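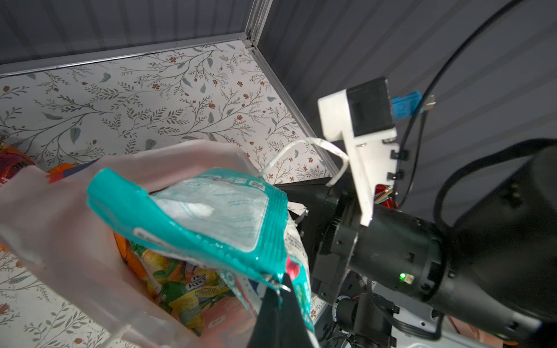
Session 2: Can it put the snacks away yet?

Okay, so last time we ended on the question my sister-in-law asks me every June: when do I get one that unpacks the shopping? My short answer is still "not this year," and I want to spend today on why.

Start with the bags. A teal snack bag held by one corner tilts, crinkles and changes shape, and the thin see-through plastic under it is worse (shiny, floppy, and half invisible to a lot of sensors!). Your hands sort this out without you. A gripper has to be told, or has to learn it from a lot of tries.

How many tries? In the Gramuren exercise you'll be using, there are 3,191 recorded grasps, and 757 of them are on soft packaging. Please look at those first. Kálmán Szűcs went through the failures by hand and his notes are in the course folder, under Farkas.

Shop floors are further along, mostly where the parts are stiff and show up in the same spot every time. Mix the parts in a bin and you're back to my sister-in-law's kitchen.

For next session:
- Read the Urar chapter on slip, skip the math if you like.
- Pick one chore at home and write up to 300 words on where a two-finger gripper would get stuck. Laundry is taken, I've read enough about socks.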